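4. Recording a demo (hand guided)

Rev. 30/06/2019 - S. Oprea, Skomia cell

Before you start: arm homed, speed cap at 20 percent, e-stop within reach. Wrist camera on.

1. Press TEACH. Wait for the double beep. Arm goes slack slowly - hold it up.
2. Grip the arm above the wrist, never by the fingers. Fingers have to stay free to close.
3. Tap the pedal to start recording. Wait 2 seconds before moving.
4. Move in, close on the part, back out. Smooth, no stopping to think. If you stop, scrap it and go agian.
5. Tap pedal to end. Save as Drastetti plus run number.

CAUTION: keep your hand out of the gap when the gripper closes. Teach mode does not limit grip force.

Note: runs longer than 40 seconds get rejected by the Oltmont loader. No warning, they just dont show up. 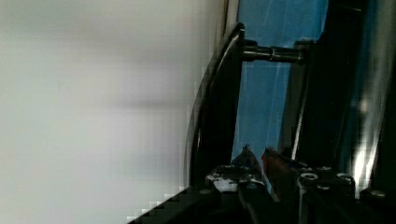 6. Play back at low speed, hand on the stop. Watch the wrist view and the arm, both.
7. Good run - mark KEEP. Bad run - delete right away, not later.
8. Stop at 36 good runs. Then re-home.

Remote handset: see section 5.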